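Noticeboard > Work and jobs > Calls for participants

Search notices Enter a keyword

Kitchen and table staff wanted for a study of automation at work

Posted 2025-03-16

Have you had part of your job handed to a machine, or been told that it soon will be? We want to hear from people who lay tables, wash up, pack trays or prepare food for a living in Drerness and Skarkemside.

We keep reading that robots will take over the dull jobs and leave staff free for "better" ones. We have not met many people whose week went like that. More often someone is asked to show a machine how the work is done, by picking up the same small things again and again with a gripper in the hand, and is then left guessing what the recordings mean for next year's rota. Managers call this helping. We would call it work, and we want to know how it is paid, who agreed to it and what was promised.

What you would do

You would come to 2 interviews, the first in person and the second by phone. We will ask about your shifts, your hands and back, your pay, and what changed when the new kit came in. If you have used hand-held grippers yourself, we would like you to talk us through a normal session. No technical knowledge needed. If you think the machines have made your job easier, please apply too. We are doubtful, but we will print what you tell us.

Who can take part

Anyone over 18 with at least 300 hours in a kitchen, canteen or care home since last January. Agency staff are welcome. Supervisors can apply but will be interviewed separately.

Pay and privacy

You get £264 for the full study, paid by bank transfer, plus bus fares. Your employer will not be told that you took part. We take no money from firms that make or sell robots, and names of workplaces are changed before anything is published.

How to apply

Write to Maysoun Fakhoury or Osvaldo Bezerra at the Manalo Work Study, Skarkemside, in no more than 500 words. Say what your job is and what you have been told about its future, if anything.

14 shares | 3 comments

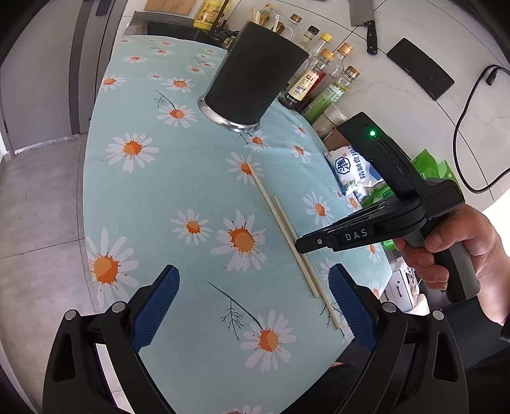

Table work with hand-held grippers: a pair of chopsticks on the cloth, sauces to the side.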